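# Running a stacked-item cell without writing an incident report

This page covers the bench-top arm cells at Wastgate: setting up, approaching and backing out of any job where one object sits on top of another. The Ferklow checklist lives in the binder. It's a good checklist, and if its colour has faded to pale grey, print a new one before you start.

You'll need the checklist, a tape measure, a roll of masking tape and a bit more patience than you brought.

## 1. Sort out the bench first

Clear the working table down to the items in the job. Mugs are not in the job. Power strips and spare leads go on a neighbouring desk, well outside the reach of the arm, and the keyboard goes with them so that whoever is typing isn't also leaning.

Where two tables meet, run a finger along the seam. If there's a step, keep the job on one side of it. Then check every clamp by hand, including the one you checked yesterday.

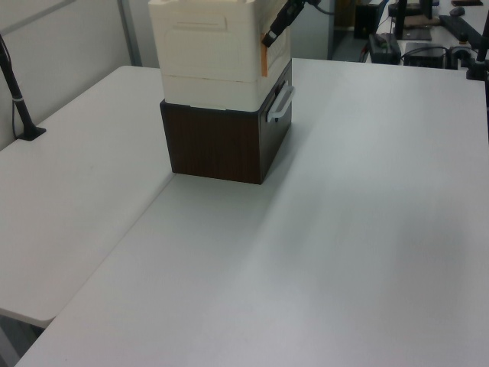 *Gripper at the upper container, stack on the main table, other gear on the desk behind.*

## 2. Set the speed and mean it

House limit for a first pass is 210 mm/s at the tool. For the last stretch before contact we drop to 10 mm/s, which feels like watching paint consider its options. Leave it there. Every person who has raised it "just for this one" has later been seen looking for a dustpan.

Enter both values in the Jivudach panel, save, then reopen the page and read them back. The panel has a long-standing habit of accepting a number politely and keeping the old one.

## 3. Plan the approach from the side you can see

Stand where you'll stand during the run, with the enabling switch in your hand, and look at the gap between the fingers and the item. If you can't see the gap, move yourself or change the approach. Guessing is permitted at the Christmas raffle.

For stacked items:

- Treat the top item as loose unless the job sheet says it's fixed.
- Bring the fingers down beside the stack with clearance, then move in.
- Keep cables on the arm slack enough for the full wrist rotation, and no slacker.

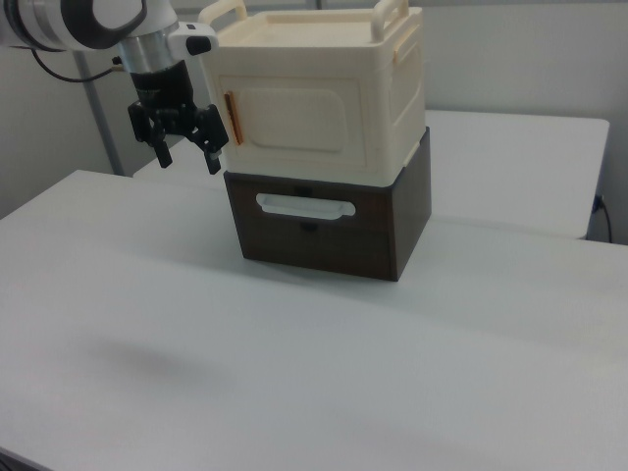
Leave the lower item out of the plan entirely on a first pass. It has one task, holding up the other one, and the usual way to spoil that is to clip it while admiring your work further up. If the sheet calls for moving both, finish with the top item, return to home, and start a fresh sequence.

## 4. Hover, stop, look

Program a pause above every contact point. Ours is 8 seconds, long enough to look at both fingers and the rim or handle they're meant to meet. During the pause, check that:

1. the fingers are open or closed as the sheet says;
2. nothing is sitting where the item has to go;
3. your other hand is still yours, and outside the tape line.

If any of these is off, release the switch and go back to home. Don't nudge the item into position by hand with the arm enabled. It will save you four seconds and cost you an afternoon of forms.

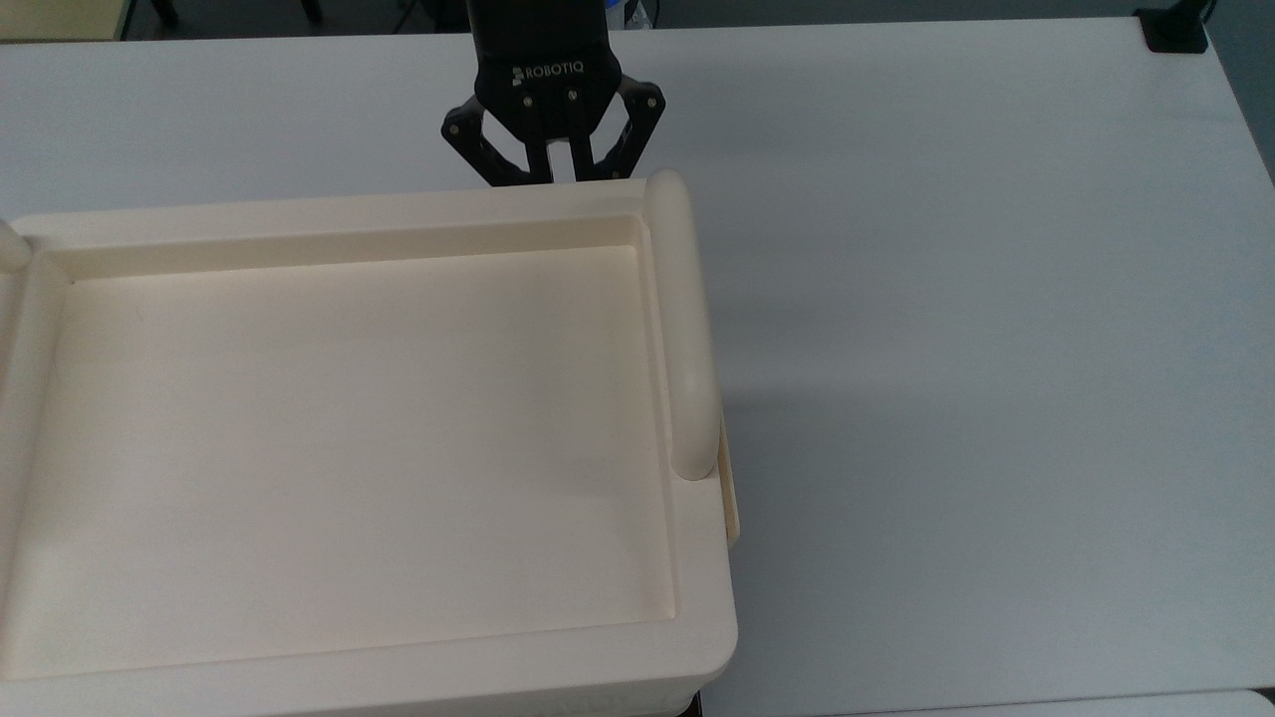

**Cell safety lead, De Haan bench group**
*Maintains this page, reluctantly*

## 5. Back out properly

Retreat along the line you came in on until the fingers are well clear, and only then swing away. Diagonal exits look terrific and catch handles.

Log the run on form 753. The "remarks" box is for remarks. "Fine" isn't one, and neither is the drawing of a duck that has been turning up since April. Write down the speeds used, any stop you made and why you made it. A stop never counts against you here, so please be generous with them.

Switch off at the controller, coil the pendant lead and put the binder back on the shelf with the spine facing out.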